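The prep room gets a new pair of hands

I started my first shift at Fellham at four in the morning, in borrowed boots, with a hairnet that kept sliding down over one eye. The company packs fresh vegetables for cafeterias and corner groceries all over Amville, and I'd asked to spend a week there in September because I kept hearing two stories about the place. One was that the robots were taking over. The other was that the robots couldn't pick up a tomato. I figured the truth had to be somewhere on the floor, probably near the coffee machine.

Some numbers first, because the manager made me write them down. On my first morning the order sheet called for 1358 mixed vegetable boxes. The night before it had been 984. A jump like that used to mean phone calls at midnight, begging people to come in on their day off. Now part of the sorting goes to Pan, the arm system Fellham brought in last winter, and the phones mostly stay quiet. The packers I talked to were glad about that. They were less glad about what happened to the overtime pay, and a couple of them had the math worked out to the dollar.

Sorting sounds like nothing until you try it! A pepper is slippery and lopsided and no two of them want to be held the same way. My trainer, who has been doing this for longer than I've had a driver's license, can tell with her thumb whether one is going soft at the stem, and she does it while telling you about her sister's wedding. I lasted maybe twenty minutes before my wrists started to complain. Hers have been complaining for years (she wears a brace at home and takes it off for work, which drives her doctor nuts).

So when new produce gets added to Pan's list, she's one of the people who works with it in the trial room. It's a slow business. You lay out a few vegetables, let it have a go, move things over an inch, let it have another go.
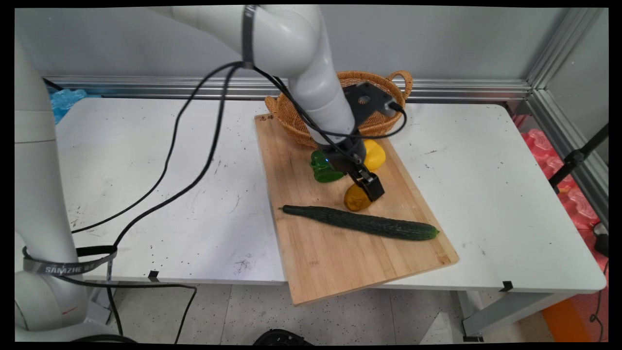 She gets paid a higher rate for those hours, and she told me she'd fought for it. The first offer was the same wage with a new title. "They wanted what's in my hands," she said, "so they could pay for what's in my hands." I wrote that one down twice.

Not everybody gets the trial room, though. There are only 2 people per shift assigned to it, and the rest do what's left over, meaning the odd shapes, the bruised stuff, the boxes that come back. A younger packer told me his job used to have easy stretches when your brain could wander off. The easy stretches are what went to the machine. Now every single thing that reaches him is a problem, and he goes home more tired than before, even though he lifts less. I hadn't thought of that, and I don't think management had either.

The scheduling software is the part people really grumble about. It's called Usulance, and it decides who stands where, down to the quarter hour. Nobody on the floor minds an arm that's slow with a cucumber — they'll cheer for it, even. But a screen that moves your lunch break without asking? I heard words about that screen I can't print here. After a lot of arguing, lunch is now locked at ten-thirty and Usulance has to work around it.

On my last morning the sheet said 1008 boxes, a light day, and we were done before noon. My trainer showed me the thumb trick again, and I got it wrong again, and she tossed my pepper into the soup bin. Then she hung up her apron and went to check which station the screen had given her for tomorrow.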